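件名: Re: 袋詰め作業の手順書改訂案(第3版)について

作業手順検討メーリングリスト 各位

Clalix 運用基準担当の Canan Başaran です。先にご照会いただきました手順書改訂案につきまして、Fovdale、Besine 両拠点からの意見を取りまとめましたので、下記のとおり回答いたします。

> Toprak 作業班です。改訂案を拝見しました。次の点について、ご見解をお示しください。
>
> (1) 第4節「開口部の確認」では、持ち手のひもを袋の外側に倒してから作業を始めることとされています。ねじり紙ひもの袋では、倒しても元の位置に戻るものが多く、毎回の確認が現実的かどうか疑問です。
>
> (2) 袋の外に置かれた品物を「未投入」と「落下」のどちらで記録するか、班内で判断が分かれています。
>
> (3) 包装の表示が逆さまになった場合に、入れ直しが必要かどうか。現行の第2版には記載がありません。
>
> (4) 遠隔操作時の速度上限について、袋の近くとそれ以外とで値を分ける理由をご教示ください。
>
> 以上、よろしくお願いいたします。

## (1) 持ち手のひもの扱い

ご指摘を踏まえ、第4節の文言を改めます。改訂案の「外側に倒してから開始する」は、「ひもの位置を手首カメラの映像で確認し、指の進入経路と重なる場合は経路を変更する」といたします。ひもを倒す操作そのものは任意とし、作業者の判断に委ねます。

なお、ひもが指の前面または背面に接した状態で上昇動作を行うことは、従前どおり禁止します。袋ごと持ち上がるおそれがあるためです。Besine で記録された3,812回の試行を見直したところ、中断に至った事例のほとんどは、この上昇動作の段階で生じていました。確認は、指を閉じる前と上昇を始める前の二度行ってください。

確認の対象とする範囲は、袋の縁、両側の持ち手、最上部の品物、および指先の周辺とします。手順書の付図には次のものを用いる予定です。 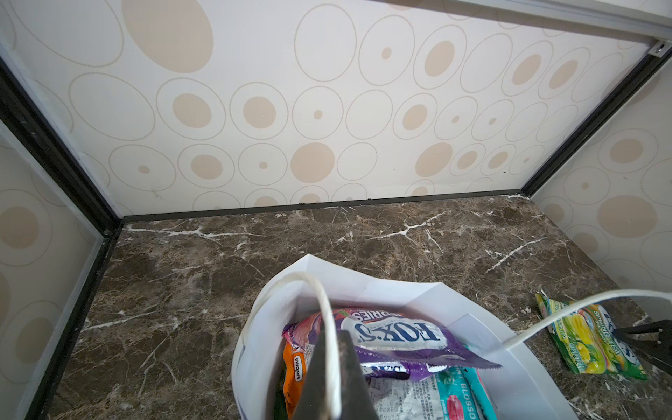
付図2 手首カメラによる開口部および指先周辺の確認(菓子包装、白色紙袋)

付図2では、左側の持ち手が開口部をまたいで内容物の手前に下り、中央の指と重なっています。右側の持ち手は、袋の外にある「SPRING TEA」の包みの上を横切っています。第4節の運用では、いずれも「ひも干渉あり」に区分し、経路の再検討を行ったうえで次の動作に移るものとします。袋の縁が折れている場合も、折れを直すことを開始の条件とはいたしません。ただし、折れた縁が指の進入経路に入るときは、干渉物として扱ってください。

## (2) 袋の外にある品物の記録

「落下」は、いったん把持が成立した品物が、投入前に指から離れた場合に限って使用します。把持が成立していない品物は、指が接触していても「未投入」です。静止画のみでは両者を区別できませんので、区分は動作記録と照合して決定してください。映像の一コマだけを根拠に「落下」と記入することは認められません。

指先が品物に重なって見える場合も同様です。重なって見えることと接触していることとは別の事項であり、把持力の記録を確認したうえで記入願います。付図2の右側の包みについても、図の注記では「袋外の品物」とのみ記し、区分は付しません。

## (3) 表示の向き

菓子包装のように中身の天地を問わない品物については、表示が逆さまであっても入れ直しは不要とします。付図2の最上部にある紫色の包みは、「FOX'S」の表示が逆さまに見えますが、この基準では適合です。縦向きに収まった包みも、縁を越えて突き出していない限り適合とします。

入れ直しを求めるのは、次の場合に限ります。

- 包装の端が袋の縁から外へ出ているとき
- 指先またはひもに包装の端が掛かっているとき
- 作業票に向きの指定があるとき

表示の読み取りを要する作業では、品名の一部が折れ目や他の包みに隠れることがあります。読み取れた文字のみを記録し、隠れた部分を推定で補わないでください。推定による補完は、後日の照合で誤りの原因となります。

## (4) 速度上限

袋の開口部に近い領域では、指先速度の上限を通常域の25パーセントとします。紙袋は自重が小さく、内壁に指が触れると袋全体がずれやすいことから、Fovdale の意見を採用したものです。通常域の値そのものは変更しません。

領域の境界は拠点ごとに設定して差し支えありませんが、設定値を作業開始前の点検票に記入してください。作業者の交代時には、後任者が境界値と停止操作を声に出して確認するものとします。交代の途中で指を袋の中に残したままにすることはできません。必ず開口部の外へ退避させ、停止状態としてから引き継いでください。

## 今後の取扱い

本回答の内容は第3版に反映し、4月中に本リストで確定版を配付します。追加のご意見は、節番号を明記のうえ、本メールへの返信としてお送りください。個別の作業票に関するご質問は、各拠点の窓口で受け付けております。

確定までの間は第2版を引き続き適用します。ただし、(2)の「落下」の定義に限り、本回答をもって先行適用といたします。Toprak 作業班におかれましては、判断の分かれた記録に「要照合」の印を付し、動作記録と併せて保管くださるようお願いいたします。

Canan Başaran
Clalix 運用基準担当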